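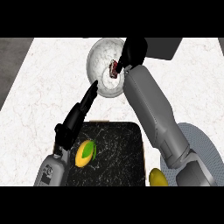 The quarry above Zwahlen closed in April, and with it went the last 2 full-time stonecutting jobs in the valley. Fabian Marti had one of them. He started at 17, sweeping dust, and later ran the wire saw.

At its busiest the quarry employed 214 people. Most of the stone went by rail to builders in the cities, who wanted it for stairs and window sills. Cheaper slabs from abroad took that trade away.

Marti now cuts headstones and kitchen worktops in a shed behind his house. Orders come mainly by word of mouth. "I still buy local stone when I can find it," he says. "There are a few blocks left in the old yard."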